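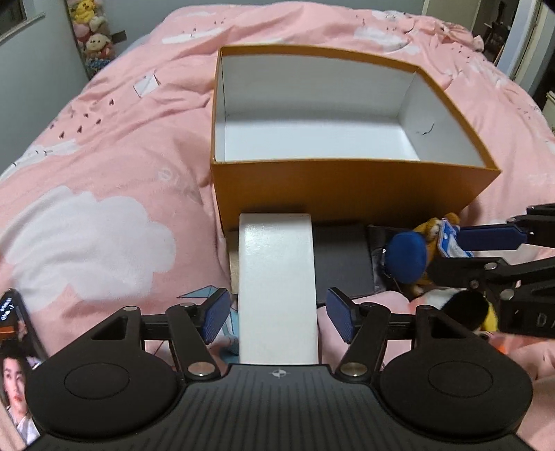
Warum meldet ein Handgreifer einen geschlossenen Griff, obwohl die Finger noch offen stehen?

Meistens hat sich der Nullpunkt der Öffnungsmessung verschoben. Bei uns war ein Gelenk im Gestänge locker geworden, und der Messwert wanderte mit jedem Zugreifen ein Stück weiter, bis die Elektronik von einem festen Griff überzeugt war und die Finger noch bis zu 8 Millimeter auseinanderstanden.

Galerie: Lusia und die verschwundenen Millimeter
Stand: 8. April 2026

Lusia ist unser Greiferpaar, eins für jede Hand, aufgebaut in Gretton aus den Teilen, die Fesesard liefert, und ein paar Teilen, die Fesesard lieber nicht sehen sollte. Wir räumen damit auf: Kleinkram in Kartons, Kuscheltiere von hier nach da, möglichst so, dass ein Roboterarm es später nachmachen kann. Im März haben wir das besonders fleißig getan und besonders falsch.

Zum Bild

Aufräumen auf dem Bett, mit dem orangefarbenen Karton und dem rosa Wolkenbezug. Der weiße Streifen zwischen den blauen Fingern ist glatt und glänzend und damit genau die Sorte Gegenstand, bei der ein falscher Nullpunkt weh tut.

Rechts der zweite Greifer, vor dem Finger das gelb-braune Plüschtier mit Anhänger. Plüsch verzeiht alles, auch Messfehler. Deshalb taugt er nicht als Prüfkörper, was wir inzwischen auch schriftlich haben.

Was passiert ist

Aufgefallen ist es Ryszard Tomaszewski, und zwar beim Abspielen. Der Arm fuhr sauber an, blieb vor der Schachtel stehen, schloss ein bisschen und hob dann mit großer Würde Luft an. Beim nächsten Versuch dasselbe, nur etwas weiter rechts. Wir haben erst die Kamera verdächtigt, dann die Zeitstempel, dann den Arm, dann Ryszard.

Zdzisław Adamczyk hat schließlich eine Fühlerlehre zwischen die Finger gesteckt und auf die Anzeige geschaut. Die Anzeige sagte null. Die Lehre war anderer Meinung.

Betroffen waren 300 Aufnahmen. Die Software Wróbel, die eigentlich nach Ausreißern sucht, hatte keine einzige davon beanstandet. Aus ihrer Sicht gab es auch keinen Grund: Die Werte lagen alle schön beieinander, bloß am falschen Ort. Eine Prüfung gegen ein bekanntes Maß war vorgesehen und stand in der Aufgabenliste unter »später«.

Was wir geändert haben

Die Schrauben an den Gelenken bekommen Sicherungslack und einen Farbstrich über Kopf und Arm. Ist der Strich versetzt, wird nicht aufgenommen.

Vor jeder Sitzung schließen wir beide Greifer einmal ganz und einmal auf einen Messklotz von 24 Millimetern. Weicht die Anzeige um mehr als einen halben Millimeter ab, wird neu kalibriert. Nach der Sitzung das Gleiche noch mal, sonst weiß man hinterher wieder nicht, wann es angefangen hat.

Wróbel verweigert jetzt jede Datei, zu der die Klotzmessung fehlt. Die Fehlermeldung dazu hat Zdzisław formuliert. Sie ist auf Polnisch und wir haben sie für diese Seite nicht übersetzt.

Der Sicherheitsteil

Am Handgreifer ist ein falscher Nullpunkt ärgerlich, am Arm kann er unangenehm werden. Wenn die Steuerung glaubt, die Finger seien weiter zu als in Wirklichkeit, stimmt auch die Begrenzung der Schließkraft nicht mehr. Bei uns hat das eine Teedose gekostet. Bis zur Abnahme fährt der Arm deshalb mit halber Geschwindigkeit, und niemand fasst zwischen die Finger, um »nur kurz« etwas geradezurücken. Ryszard weiß, wer gemeint ist.

Offen

Die alten Aufnahmen lassen sich vielleicht teilweise retten, wenn man die Öffnung aus dem Videobild zurückrechnet. Die blauen Finger sind dafür eine Hilfe, auf rosa Stoff findet man sie leicht. Ein erster Versuch läuft. Fesesard hat unsere Beschreibung des Schadens bekommen und um die Seriennummer gebeten, die unter dem Klebeband steht.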